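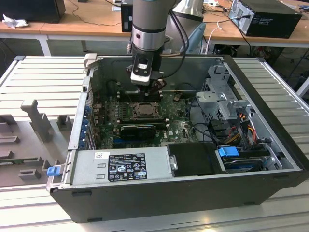 Figure 3. Gripper over the motherboard of an open desktop tower.

4.2 Hybrid creatures in member posts

The Grokstead forum asks new members to introduce themselves as a made-up animal. We read 2114 introduction posts and marked each one that named a creature built from two or more others. There were 434 of these. The most common parts were wings, horns and fish tails. Ordinary animals such as goats and pigeons came up less often, mostly in posts by members who had joined with a friend.

Kariuki coded all of the posts and Jaramillo coded a second set of 189. Where the two disagreed, it was usually over whether a name alone was enough - "Priltidby," for instance, was used by several members with no account of what it looked like. We left such posts out.

Members who wrote as a hybrid tended to keep the name in later threads, and other members used it when replying to them. Drawings were posted less often than we expected. Most of those we found date from September, when the forum held its yearly art thread.
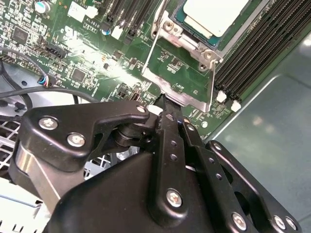

4.3 Shared names

Some creatures had more than one owner. In these cases the later member was usually asked to add a number or a color to the name, and most did so within the same thread.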